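3. Surface reflectance and glare in shared workrooms

3.1 Background

Complaints about lighting in shared workrooms are often treated as complaints about lamps. In an earlier survey of the Flevton buildings, Taheri found that most requests sent to the facilities office asked for a fixture to be dimmed, moved, or switched off. Few mentioned the furniture. Yet a person seated at a desk has the work surface in view for most of the day, and the light that reaches the eye from that surface depends on its color and finish as much as on the lamp overhead.

The Flevton rooms were refitted in two stages. In the first stage, dark desks were replaced with white ones, and the ceiling fixtures were left as they were. In the second stage, which covered only the Bevan wing, the fixtures were also changed. This gave us two groups of rooms with similar desks and different lighting, and a third group, in the Wallum wing, where neither had been changed at the time of the study.

3.2 Measurements

Readings were taken in 14 rooms during December, when daylight made up a small share of the total. Blinds were closed and all ceiling lights were on. In each room we laid out a grid over the desks and took one illuminance reading at each grid point, with the meter flat on the surface. A second reading, of luminance, was taken from seated eye height, with the meter aimed at the same point. The full set came to 2174 paired readings. Points under shelves or within a hand's width of a monitor were left out of the analysis - these had been marked on the room plans beforehand.

Mean illuminance on the desks was 413 lux in the Bevan wing. In the Wallum wing it was around 300 lux, with wide differences from one desk to the next. Rooms that had new desks and old fixtures fell between the two, but their luminance readings were closer to those from Bevan. In other words, the change of desk alone accounted for a good part of the increase in brightness seen by a seated person.

3.3 Shadows and finish

Occupants were asked to rate glare and shadow separately. Dark desks received low scores for glare but drew more comments about shadow, mainly from people who wrote by hand. On white matte desks the pattern was different. Shadows were still present, but they were described as soft or easy to ignore, and several people said they had not noticed them until asked. Figure 4 shows faint shading of this kind on a white tabletop.

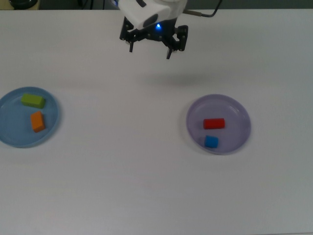
Figure 4. White matte tabletop with soft shadows and faint gray shading. The two-finger gripper above the surface is open.

Glossy desks were found in only two rooms, both in the group with old fixtures. Their illuminance readings did not differ from those of the matte desks nearby, but their glare scores were the highest in the study. Bartoš reported a similar result for the Ramurell reading rooms, where people had begun covering glossy tables with sheets of paper. We saw the same habit in one of our two rooms.

3.4 Limits

The ratings were collected once, in winter, and we cannot say how they would change with stronger daylight. Desk height was not recorded. The matte desks also came from more than one supplier, and we did not measure gloss with an instrument, so the terms matte and glossy reflect the judgment of the two people who took the readings. Where they disagreed, the desk was left out of the comparison of finishes but kept in the room averages.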